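About Vetedard

Obituaries, eulogies and memorial pages, written with families by Seren Watkins

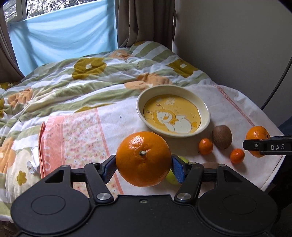

Hi, I'm Seren, and I write about people who have died. That sentence has ended a few conversations at parties over the years, and it has started some wonderful ones too. I've been doing it for 18 years, first at a small weekly paper and now under my own roof as Vetedard, and I still get a little nervous before I phone a family for the first time.

The paper was the Lougher Courier. I was hired to sell classified ads and I was terrible at it. Death notices came across the same desk, mostly as faxes from funeral homes, and my job was to type them in and count the lines so we could bill for them. Then one afternoon a man came in with his wife's notice written on the back of a feed store receipt. He had her name, her dates and the word "teacher." He asked me if that was enough. I said it could be, and then I asked him what she taught, and he sat down and talked for over an hour (seventh grade science, and she once kept a snapping turtle in the faculty bathtub, don't ask me why there was a faculty bathtub). I wrote it up, he cried, I cried, and my editor let it run at full length for the price of four lines. After that I pretty much stopped selling ads.

When the Courier went down to one edition a month, I left and set up on my own. Vetedard doesn't mean anything, by the way. My brother and I made it up as kids for a card game with rules that changed every time he was losing, and when I needed a name that wasn't already taken, there it was.

What I do

Most of the work is obituaries. You call or write, we set up a time to talk, and I ask a lot of questions. Some are the ones you'd expect: full name, maiden name, who came first and who is still living, where the service is. Others will seem odd. What did she keep in her glove compartment? Who did he call when the car wouldn't start? What was always on too loud in that house? I don't use all the answers, but I've never been sorry I asked.

I usually have a first draft to you the next morning, and you can change anything you like. Please do! I've had daughters take out a whole paragraph and put in one sentence that was better than anything I'd come up with. If the funeral home has a deadline that afternoon, tell me right away and I'll move things around. I deal with the paper directly if you want me to, including the proof, the photo and the argument about how many lines it is.

I also write eulogies, or more often help people fix the one they've got. Usually it's too long. A lot of the time the good part is on page three and we move it to page one. I'll listen to you read it over the phone as many times as you need, and I won't mind if you have to stop.

Then there are the memorial pages. A newspaper notice is short and it costs money by the line, so plenty of families want somewhere to put the longer story, along with the recipes and the Navy letters and the cousins' corrections. I build those with a tool called Drustico, which my nephew set me up with and which I now know far better than he does. Each page stays up for as long as the family wants it and there's no yearly fee.

As of this winter I've written 1,391 obituaries. I know because I keep a ledger, a real paper one, with the name, the town and one line about the person. I read back through it every February, when it's gray and I have the time. Some 1,071 of those were for people within an hour's drive of my desk, so there's hardly a cemetery in the county where I can't find somebody I've written about.

Things people ask me

Do I have to list everyone? No. You don't have to list anybody. Survivors are where most family fights happen, and I've sat through a good number of them. Stepchildren, ex-husbands, the partner of thirty years that one aunt still calls "the friend" — we can talk about all of it, and I'll tell you what I've seen work. In the end it's your call.

Do you put in the cause of death? Only if you want it in. Plenty of families do now, and I'm glad to help find plain words for it.

Can it be funny? Oh, please. If he was funny, it should be funny.

Can I write my own, ahead of time? Yes, and I love these. I've done 40 of them so far. People come in with the whole thing planned out, hymns and all, and I keep a sealed copy in the fire safe and give another to whoever you choose. You can revise it whenever you want. One gentleman updates his every time he gets a new dog.

Who else is here

It's mostly me. The memorial pages get a second pair of eyes from the two proofreaders at Gondico, across the hall, who catch the wrong birth years and the misspelled grandchildren. (Every family has a Kaitlyn, and I have seen it spelled every way there is.) They also make better coffee than I do, so if you come by in person you'll probably be drinking theirs.

The office is upstairs, but there's a room on the ground floor we can use if stairs are hard. Just tell me when you call. Bring photos, or a shoebox of papers, or nothing at all. Bring your sister if she remembers things differently — I'd like to hear both versions.

I answer the phone myself from eight until six, and I check messages once more before bed. If you're calling from out of state and trying to handle everything from a distance, we can do the whole thing by phone and email, and I've done it that way plenty of times.

Page last updated Jan 24, 2026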